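**Zwischenbericht Gemeinschaftsgarten Chu, Stand Juni**

Von den 23 Beeten sind jetzt fast alle vergeben. Huệ Lâm führt die Warteliste, darauf stehen noch fünf Familien. Der Kurs über Kompost hatte 11 Teilnehmer.

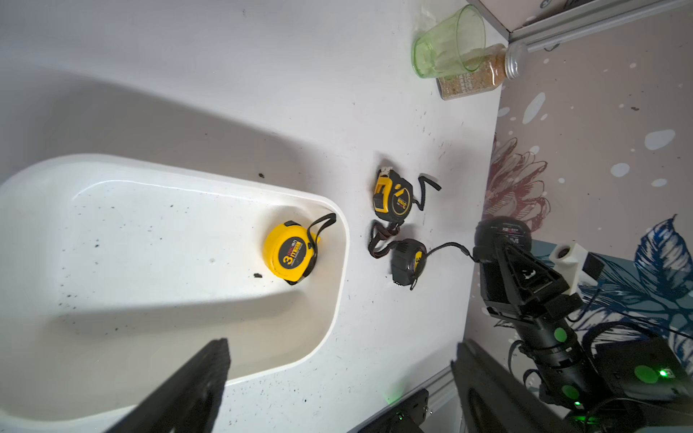

Die Wege zwischen den Beeten müssen wir neu messen, der Plan von Prastier stimmt mit dem Gelände nicht überein. Crescencio Quezada möchte eine Breite von 60 Zentimetern. Ein gelbes Maßband von 3 m wie jenes in der weißen Wanne reicht für die Breite, für die langen Seiten bitten wir um ein größeres aus dem Posten Werkzeug.

Der Wasseranschluss ist beantragt, die Antwort der Gemeinde fehlt noch. Bis dahin gießen wir aus der Tonne.
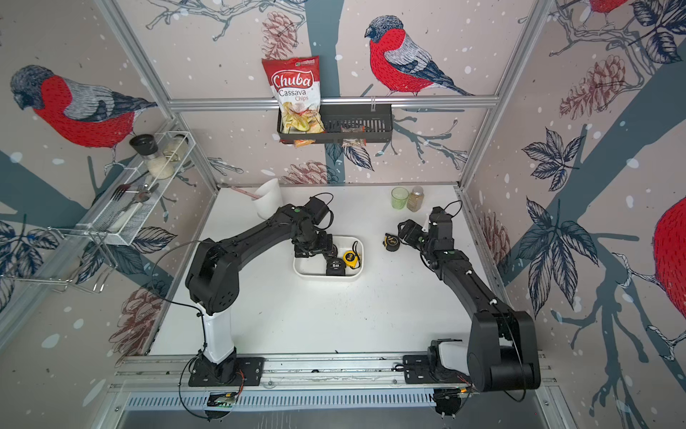
*Weißer Tisch, Wände mit Wintermotiv: Dompfaffen und Zapfen.*

Hưng Kim sendet die Abrechnung für Saatgut und Erde getrennt.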